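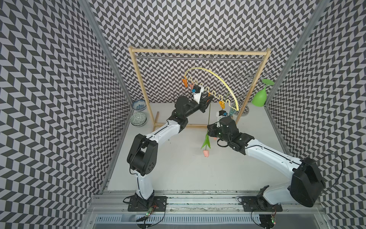

Anouk Van der Linden
Department of Home and Community Studies, Hotmont College
Received 18 March 2026

4. Clothes That Are Neither Clean Nor Dirty

4.1 The problem of the second day

I went into the Surkcombe interviews wanting to talk about laundry, and people kept wanting to talk to me about a chair. You probably have one. It's in the bedroom, it may have been bought for sitting, and it holds the sweater from yesterday, the jeans from the day before and a cardigan that goes on and comes off depending on the weather. My interview guide had a whole page on washing machines (how often, how full, what temperature) and I had given these in-between clothes a single line near the end. By the second week I had moved that line to the top!

The full sample is described in Section 3, so I'll only repeat the basics. We talked to people in 118 households, all renting, all in the older part of Surkcombe near the river, and each household kept a short clothing diary for the month of February. Hamisi Makokha did the evening visits and I did the daytime ones, which matters a bit for what follows, because people in the evening have a day's clothes on and are thinking about where to put them. His transcripts are full of coats. Mine are full of pajamas.

What I want to do in this section is take the in-between clothes seriously as a household category. Most of the writing I read beforehand treats a garment as being in one of two states, and then asks what pushes it from one to the other. Our diaries don't look like that at all. People wrote "fine for around the house," "fine if nobody hugs me," "work no, store yes." One woman used "resting" all month long, as in "blue shirt, resting," and I liked that so much that I borrowed it as a code. Over 500 diary entries ended up under it.

4.2 Resting places

So where do clothes rest? The chair comes first by a long way, followed by the end of the bed, the doorknob, the back of the door and the top of the hamper (on the lid, with the lid closed, which several people were very firm about). Then there's the open rack. I had expected racks to turn up mostly in homes with no closet, and they do turn up there, but they were also in bedrooms with perfectly good closets. When I asked why, I got some version of the same answer over and over: the closet is for clean things. A shirt that's been worn to work and smells slightly of the bus can't go back in with the others, and it hasn't earned a wash, so it goes out in the open where the air can get at it.

I find this interesting because the rack is doing something a chair can't do. A chair makes a pile, and a pile has a bottom. Things at the bottom of the pile drift toward being dirty just by being there, whatever they smelled like when they went on. One man described digging out a flannel shirt, not being able to remember which week it was from, and washing it "to be safe." On a rack everything stays in view, and people with racks told us much more often that they knew what they had worn and when. I should be careful here, as tidy people may simply be the ones who buy racks. The diaries can't settle that.

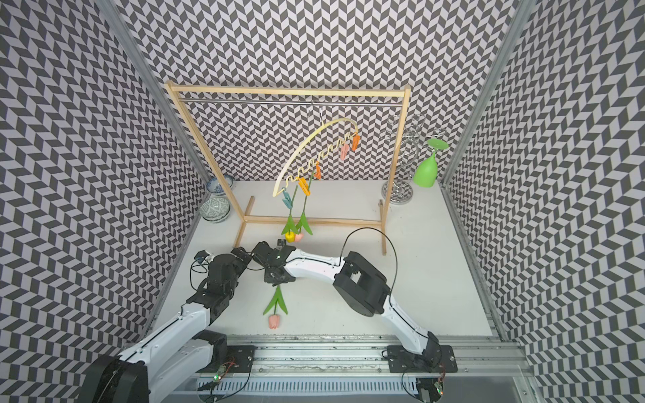 Figure 1. Freestanding wooden clothes rack with T-shaped feet, a thin metal rod under the crossbar, and a curved pale wooden hanger.

The hanger turned out to matter too, and I hadn't planned to ask about it at all. Households sorted their hangers. Nicer ones went in the closet with the clean clothes, and the odd ones, the yellow or green plastic ones, the ones that came home from a store, went to whatever was resting. In other homes it ran the opposite way, with the one good wooden hanger (see Figure 1 for the general shape) kept out for tomorrow's jacket and plastic for everything put away. Either way, a person who lived there could look across the room and tell what state a garment was in from what it was hanging on. A visitor couldn't. Hamisi once hung his own coat on the wrong hanger and was told, very politely, to move it.

4.3 Who gets to decide

Sharing makes all this harder. In the five households where we were able to go back for a second visit, every disagreement about laundry that we recorded was really about a resting garment. Somebody picks up a pair of pants from the chair and washes them as a favor. The owner is annoyed! The pants were fine, and now they're damp on the morning they're needed. Parents of teenagers had a lot to say on this (some of it at volume), and the teenagers, when we could get them to talk, said that the floor was also a resting place and that this should be respected.

Roommates handled it better than couples did, at least in our sample. They mostly didn't touch each other's things. Couples did touch each other's things, and had built up small signals over the years: sleeves folded in meant wear again, inside out meant wash. One couple on Esteban Street had never spoken about their signals before I asked, and found out in front of me that they'd been using inside out to mean different things. I let the recorder run. That conversation is taken up again in Section 5, where I look at how rules like these get passed along when a household changes.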